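Okay, long thread about the Ferville council and the public comment rules. I've been putting this off all week but the second vote is in March and I'd like at least a few of you to be mad with me before then.

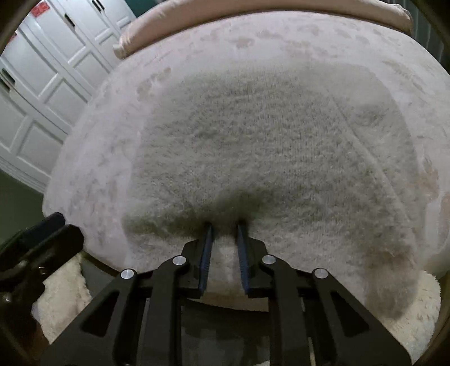
So. For as long as I've lived in this town you could walk into a council meeting, put your name on the clipboard by the door, and talk for five minutes. Any subject. Potholes, taxes, your neighbor's rooster, whatever you had.

Under the new rules you get 2 minutes. You also have to sign up online 30 hours before the meeting starts, and you have to pick the agenda item you're going to talk about from a drop-down menu. If your subject isn't on the agenda, there's no box for it. I tried. I wanted to ask about the light at Mill and Third and the closest thing on the list was "Other Consent Matters," which grayed itself out when I clicked it.

They passed it on first reading with one no vote. That was Macario Beltrán, and I'll give him credit even though he and I have agreed on maybe one other thing since he got elected (leaf pickup).

Before somebody jumps in with "well, meetings run long" - yes, they do! I sit through them. I was there in the fall when the sewer hearing went until almost midnight and the guy next to me was asleep with his mouth open. I get it. But go back and watch that one. The public part was done by 8:30. The rest of the night was the council talking to itself and to the consultant.

Here's what really got me going, though. The budget packet for this meeting was 1280 pages. I'm not rounding. It's right there at the bottom of the PDF. And when did it go up on the website? The evening before the meeting. So the sign-up to speak closed BEFORE the thing you'd be speaking about was posted.

Think about that order of events for a second. You have to say which item you object to, then the window shuts, and then they show you the items. If a car dealer did that to you you'd walk off the lot.

I asked the clerk's office about it and the woman who answered was very nice and a little embarrassed. She said the deadline is set in the new software and the packet gets posted when the departments finish turning in their parts. Two different calendars, and no one had lined them up. I believe her. I don't think there was a villain in a back room.

I do think it's awfully handy for the people up on the dais, and that nobody up there has been in a rush to fix it.

About that software. The town signed up with an outfit called Pomura to run the agendas, the speaker list and the meeting video. It was on the consent agenda, which if you don't follow this stuff is the pile of items they approve all at once with no discussion. Usually it's minutes and street closings. This time it had a contract in it.

Now, I'm a small government guy, most of you know that, and I've got no problem with the town buying a tool that saves staff some hours. What bugs me is that the tool came with default settings and the default settings turned into our rules. Go look at the sign-up page and then look at the ordinance. Same cutoff. Same time limit. I'd love to know which one got written first.

I asked that in an email to all the council members. Got two replies. One was Beltrán, who said he'd been wondering the same thing. The other was an auto-reply telling me my message was important.

Someone at the diner told me Flunberg has had the same setup for a while and it's been fine. So I drove over to Flunberg and went to a meeting, because apparently this is what I do with my evenings now. There were more people at the front table than in the chairs. One speaker. She read off her phone, fast, like the lady at the end of a drug commercial, and the buzzer went off in the middle of her last sentence.

The chairman said "thank you for your engagement" and moved on to a zoning map.

She told me in the parking lot that she'd had a whole page about the drainage ditch behind her house and had cut it down three times to fit. She'd gotten the culvert part in but not the part where she asked them to do anything about it. I asked if she'd come back. She said probably not, she has to get a sitter.

That's my worry in a nutshell. The regulars will be fine. I'll be fine, I'll set an alarm and sign up like I'm buying concert tickets. The lobbyists and the developers' lawyers will be fine, they've got the council's cell numbers. It's the person who hears about something at supper and wants to come down and say her piece who gets stopped at the door.

And plenty of folks out on Olvera Road don't have decent internet to begin with. A few of the older ones don't have any. There is a paper form, I'm told. You pick it up at town hall, during business hours, and you bring it back to town hall, also during business hours. Try that with a job at the plant.

A couple of you have DM'd me to say this is a left thing or a right thing. I don't see it. The council is mostly people I voted for! That makes me madder if anything. We spent years complaining (me loudly) about officials upstate who made every decision over Zoom and treated regular people like an interruption. I don't want to hear our side explain why it's different when we do it.

The reason they gave in the meeting was "decorum." There was one bad night last year when a man called the finance director a name and had to be walked out. I was there for that too, and it was ugly, and he should've been walked out. The old rules let them do it. They did it. It took less than a minute. I don't know what a drop-down menu would have added.

What I'd like to see, and I've sent this in writing so it's on the record:

Put the clipboard back by the door. Keep the online sign-up too if people like it, I don't care, have both.

Post the packet before the sign-up closes. Several days before would be nice. I'd settle for one.

Leave an open slot at the end for things that aren't on the agenda. That's where they found out about the bridge railing, by the way. A crossing guard brought it up in open comment, and it wasn't on anybody's list.

If they really need to trim the time, fine, come down a little. I can make a point in three or four minutes. I can't do it in two, and neither can most people who've never held a microphone. You lose the first bit just saying your name and address and finding out whether the thing is on.

The amended version, if there is one, has to be filed ahead of the March meeting. Beltrán says he'll offer something on the packet deadline at least. He needs two more votes and wouldn't tell me who he's working on, which I guess is how you do it.

If you live in town, email your member. Keep it short and put your street in the subject line so they know you're a real resident. Calls are better than emails. Don't be nasty to the clerks, they didn't write this and they're the ones who have to pick up the phone.

And if you want to speak in March, sign up early, pick any budget item that sounds close, and then say what you came to say. If they cut you off for being off topic, let them do it on video.

Replies are open. I've got a scan of the ordinance and the page from the consent agenda if anyone wants them, just ask and I'll send them over after supper.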